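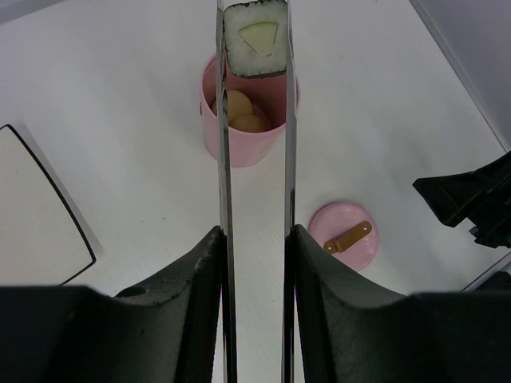

A packed lunch fails at the container more often than at the recipe. Moisture moves from wet food to dry, starch firms as it cools, and anything soft takes the shape of whatever it is pressed against. Round cups with separate lids make the problem easy to study. Two round, tan items stacked in a pink cup, its circular lid lying flat on the table, leave a gap at the top that a maki roll might appear to fit. Whether it should go in there is a different matter, and depends mostly on the rice.

Washington Bragança has packed lunches commercially for 3 years at Clernine, a catering kitchen that sends out some 600 boxes a day. His rule for stacking is to place the firmest item at the base and never load a roll from above. A cut roll stands on its end or lies on its side with clearance under the lid. Compressed rice does not recover, and a wrapper under pressure splits along the seam first.

Nori is the weak point. It begins taking up water from the rice as soon as the two are in contact, and by noon a roll made at breakfast has a chewy wrapper. Cucumber speeds this up. Kitchen staff at Clernine remove the seeds, salt the strips lightly and blot them before rolling. Avocado releases less water but browns at the cut face.

Bread and potato belong in a different compartment from vinegared rice. Both absorb odor, and bread also gives up its crust to any damp neighbor. Where one cup must hold everything, Bragança uses a folded strip of parchment as a divider.

Nikola Babić, who designs food containers at Borkell, prefers a cup of 300 milliliters for a single portion. Larger cups get half filled, and the contents travel. He fills test cups to 65 percent of their height, closes them and carries them on a bicycle for the length of a normal commute. Straight walls performed better than tapered ones in his May trials, with fewer tipped pieces on arrival.

Lids go on last, once the food has reached room temperature. Closing a cup over warm rice puts condensation on the inside of the lid, and it drips back onto the top layer.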